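Release Faults in Two-Arm Bagging of Light Goods

5. The film retention fault

In the previous section we treated the faults in which the gripper loses an item on the way to the bag. Such faults are easy to notice and mostly harmless. The present section treats a fault which we met later and which gave us more trouble: the gripper opens, the controller reports a finished release, but the film of the bag stays with one finger. When the arm then moves away, it pulls the bag with it. In bad cases the bag turns over, and the items already packed fall back on the table or into the green container.

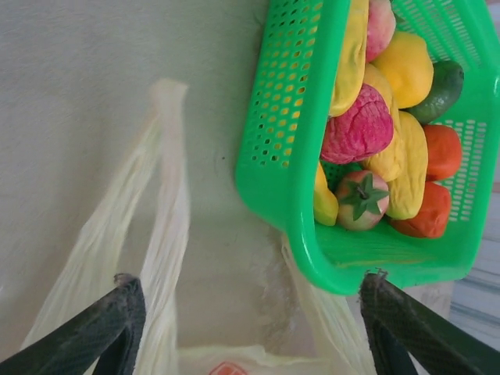 In-ho Ahn, Dragica Vukadinović, Agathe Delaunay
Clavance Laboratory, Trurkside

5.1 Conditions of the fault

The task is the same as in Section 3. Toy fruits and vegetables are taken from the container and placed in a thin carrier bag. One arm handles the bag, the other handles the items, and the roles may be exchanged when an item lies badly for the first arm. The fault belongs almost only to the arm which handles the bag.

The release check of the Joly controller uses the finger position and the motor current. A release is accepted when the opening has grown by 2 mm and the current stays low for 500 ms. For a solid item this is a good rule. For film it is not enough, as the film has almost no weight and a fold can remain on the outer side of a finger while the inner side is already free. The motor does not feel this fold. The controller therefore starts the retreat motion with full speed, and the pull comes only when the slack of the bag is used up.

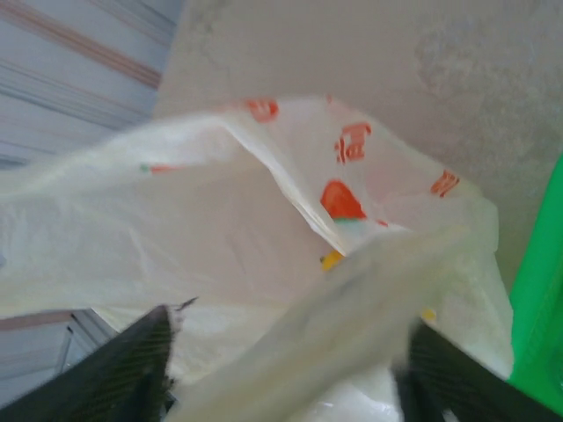
Figure 3. Wrist camera view of the bag opening. Folds of film lie close to the gripper fingers; the green container is at the right.

We first suspected static charge, and we treated the finger surface with an antistatic spray. The fault became less frequent on the first morning and came back in the afternoon, so we don't consider charge as the main cause. A second suspicion concerned the worn edge of the finger tips. Thibault Coste replaced the tips and repeated the release motions without items. The film was still retained, mainly when the finger had entered the loop of the handle – a case which our motion planner treats as free space. 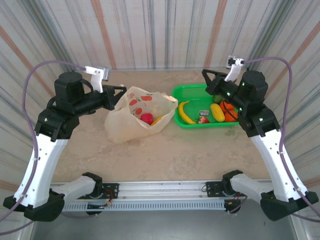
The handle deserves a separate remark. In the planner the bag is represented by its opening and by a flat region below it. The handles are not represented at all. If a finger passes through a handle and then leaves in a different direction, the planner sees no contact, and the real film is wound partly around the finger. Opening the gripper wider makes the situation worse, for the finger then stretches the loop.

5.2 Why the fault is a safety matter

A pulled bag has small mass, and one could ask if the matter is serious. In our view it is, for the following reason. The operator sees the bag hanging at the arm and wants to free it by hand. At this moment the controller believes that the cycle is normal, and it may start the next motion without warning. Such an event happened in May. Noémie Royer had reached for the film when the arm started again; she drew back her hand in time and pressed the stop button. After this event we stopped all unattended cycles until the check described below was installed.

5.3 Changes to the release

The new release has a slow phase. After the opening, the arm retreats at low speed along the direction of the fingers, and the force at the wrist is read at 1000 Hz. If the force goes over 3 N, the motion stops, the fingers close a little and the arm returns along the same path. The second arm doesn't enter the bag during this phase. If the second try fails too, both arms hold their position, and a restart is possible only from the panel at Gramstead, where the operator station is.

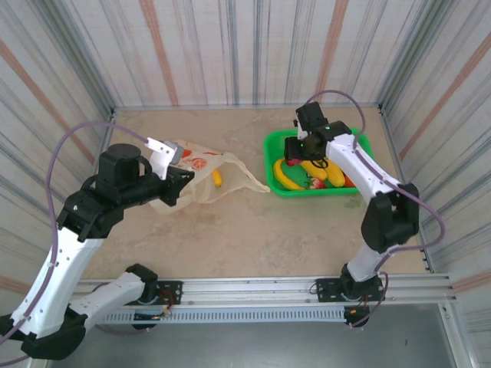 Figure 4. Workspace view, with one gripper at the bag and the other over the green tray.

The slow phase makes each cycle longer, and we accept this cost. It does not remove the fault itself. A fold which slides along the finger without a clear pull can still escape the force check, and the bag is then moved a short way before anything is detected. We tried to find such folds in the wrist images, but the film is translucent and often blurred by motion near the fingers, and the detector gave many false stops. For this reason the image check is used for the log only and has no influence on the motion. The treatment of the handles inside the planner is left for Section 6.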